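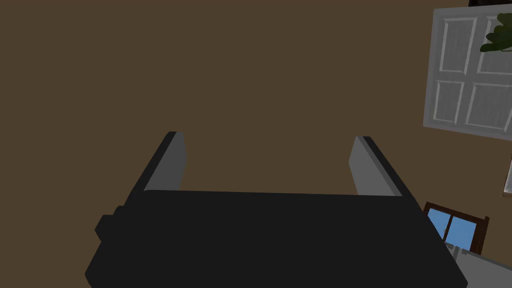
Ticket 1142: Kitchen hot tap drops to lukewarm

Status: Closed
Site: Lyons
Equipment: Wenell recirculation controller, Flulludel scheduling module
Opened: 24th October

Reported fault

Hot water at the kitchen tap arrives quickly, runs hot for 90 seconds, then falls to lukewarm and stays there. Bathroom taps on the same heater are not affected. Fault is present morning and evening. It started after the recirculation line was extended to the kitchen. No error shown on the controller.

Checks done before logging

Heater outlet temperature is steady throughout the draw. Heater has been powered off and on. Tap aerator removed, cleaned and refitted. Isolation valves under the sink are fully open. Flow rate at the kitchen tap looks the same before and after the drop, so a blockage seems unlikely.

Temperature at the tap after the drop: 29 degrees, measured in a jug with a probe thermometer. Repeated with the same result.
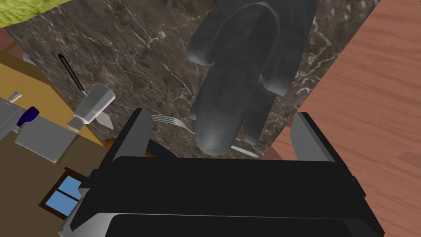 Marble counter with oven mitt.

First response

Ticket accepted. Two likely causes at this stage: cold water crossing into the hot side through a mixer, or the return line feeding the tap backwards through a check valve that is not closing. Please do the following and post the readings.

1. Close the cold isolation valve under the kitchen sink. Run the hot side only. If flow and temperature hold, the mixer cartridge is suspect.
2. Open the cold valve again. Turn the recirculation pump off at the Wenell controller and leave it off for the length of a normal draw.
3. Feel the return pipe near the heater while the tap is running with the pump off. Keep clear of the heater outlet.
4. Export the Flulludel schedule and attach it as text.

Customer update

Step 1: no change. Drop still occurs.
Step 2: no change. Drop still occurs with the pump off.
Step 3: return pipe is cool at the heater end and gets colder during the draw.
Step 4: schedule attached. It has one morning block and one evening block. No overlap.

Also measured the pipe run from the heater to the kitchen tee. It is 14 metres, all insulated apart from the section behind the sink. 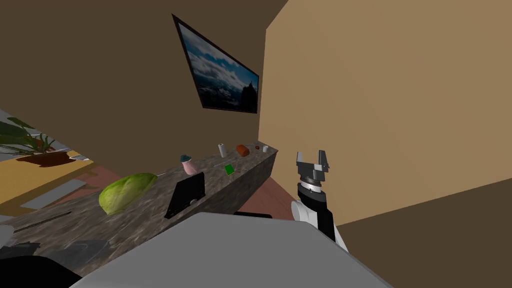
Hulen support replied that the step 3 result points to the check valve on the return line. With a tap open, pressure on the hot side falls and cold water from the heater inlet is drawn back up the return. The bathrooms branch off before the kitchen tee and don't see it. The schedule export is fine and needs no edits. Hulen asked for the direction arrow on the valve body to be checked before any part was ordered.

Customer update

Arrow checked. It points away from the heater. The valve was fitted backwards when the line was extended.

Resolution

Check valve removed, seat inspected, new washers fitted, valve refitted with the arrow towards the heater. Return line bled. Pump restarted from the Wenell controller. Kitchen tap now holds temperature for a full sink. Customer to recheck in December when the incoming main is colder, and to reopen under the same number if the drop comes back.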